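Bureau réglable Drumik : mon avis après un hiver et un printemps debout (enfin, presque)

J'ai monté le mien en novembre, en pleine période de dossiers à rendre, et je m'étais juré de ne pas en parler avant d'avoir vraiment travaillé dessus. On est en juillet, je peux donc me lâcher : j'adore ce bureau !

Le montage d'abord. Comptez une heure et demie avec un bon tournevis, un peu plus si vous utilisez la clé fournie (ne le faites pas). La notice est claire, les vis sont rangées par sachets numérotés, et le seul moment pénible reste le retournement final : le piètement est lourd, mieux vaut être deux. J'ai essayé seule, j'ai une marque sur le parquet pour m'en souvenir.

La course va jusqu'à une hauteur très confortable, même pour mon frère qui dépasse tout le monde d'une tête et squatte mon bureau dès qu'il vient. Le moteur ronronne sans couvrir une conversation. On enregistre trois positions, je n'en utilise que deux, assise le matin et debout après le déjeuner, quand l'envie de sieste devient dangereuse.

Côté plateau, on commande séparément, et j'ai passé des soirées entières à comparer les décors. Le chêne clair de chez Movatness est très joli mais je l'ai déjà partout. Les unis me semblaient tristes. Restait la famille des faux marbres, et surtout le noir, qui donne tout de suite une autre allure à une pièce aux murs clairs.

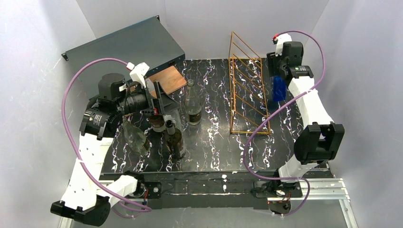
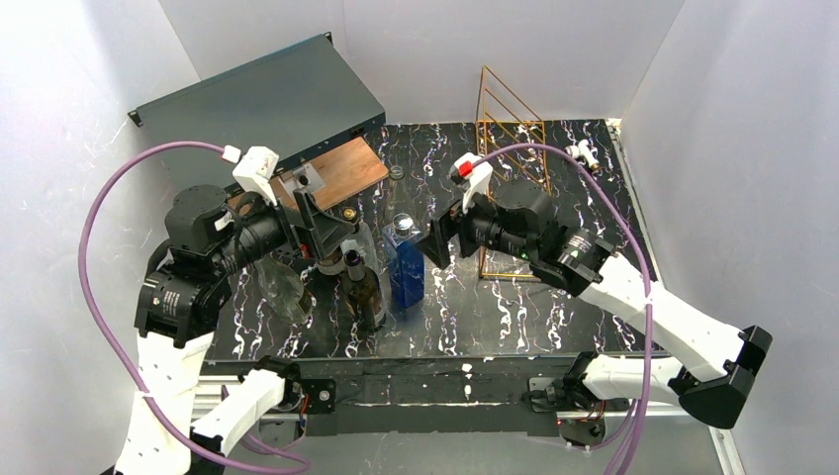
Effet marbre sur fond noir, veines blanches et violettes.

J'ai fini par prendre un marbré plus clair, et je ne regrette pas, même si le noir me fait encore de l'œil. À l'usage, les veines cachent très bien les miettes et les traces de gomme. Les chants sont bien finis, doux sous les avant-bras. Un reproche : la souris optique que j'avais avant décrochait par endroits sur le motif, j'ai dû ressortir un tapis.

Passons au prix. J'ai payé 674 euros piètement et plateau compris, plus 30 euros de livraison à l'étage. C'est une somme, oui. Le modèle Iltent que je visais au départ valait une centaine d'euros de moins, mais il tremblait dès qu'on tapait un peu fort au clavier, position haute. Le Drumik, lui, ne bouge presque pas, même avec deux écrans et ma vieille lampe Sjögren qui pèse un âne mort.

Les petits défauts, pour être complète : le passe-câbles est trop étroit pour une grosse prise, et le boîtier de commande prend la poussière comme pas possible. Pas d'attache prévue pour une multiprise non plus, j'en ai bricolé une avec deux équerres.

Ma note : 9 sur 10. Si vous hésitez entre deux largeurs, prenez la plus grande !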